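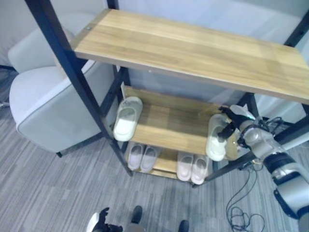
How many pairs of slippers should a small entryway rack hold? Three, and leave the top shelf alone.

I know, I know, three sounds stingy. But you did ask (quite a few of you, after last month's piece on coat hooks), and I've gone back and forth on it for most of September. My own front hall in Judurthorpe is narrow enough that two people can't take their boots off at once, so whatever lives there has to earn its spot. When I started writing this I had seven pairs by the door, and one of them belonged to a cousin who moved away!

So, house slippers. I keep white on the middle shelf and pale pink down at the bottom, and I'm fussier about it than I'd like to admit. The white ones get worn most, so they go where I can grab them with a grocery bag in the other hand. The pink ones are for guests. They can stay low, where small visitors can reach them too, and my niece takes this very seriously and hands them out like a hotel clerk.

Then there's the question of spacing. I used to squash each pair tight together in one corner and fill in the gap with whatever was lying around, which was always mail. Now I let the white pair spread out along the board, one slipper toward each end, and the mail has to go somewhere else. It looks a bit silly for the first couple of days – then you stop noticing, and wiping the shelf is a ten-second job.

Awuor Mbwambo wrote in to say she does toes to the wall, always, so she can step straight in with her back to the rack. I tried it for a week and kept nearly falling over the umbrella stand. Toes out for me, thanks, but she swears by it and she has better balance than I do.
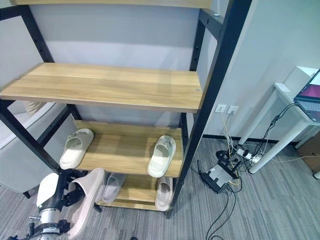
White slides in the middle, pink ones down below.

If you're choosing a rack, look at the uprights before you look at the boards. I like a metal frame with rows of holes up the sides, so you can shift a shelf when winter boots come out. My old one was fixed, and I spent years laying boots on their sides like tired dogs. Wood boards are kinder than wire to a soft sole, too, and grit doesn't drop through onto the pair underneath.

And please, do try an empty top shelf for 12 days before you tell me I'm wrong. Keys can go on a hook. Send me your results at the usual address, and next time I'll get to the wet umbrella letters.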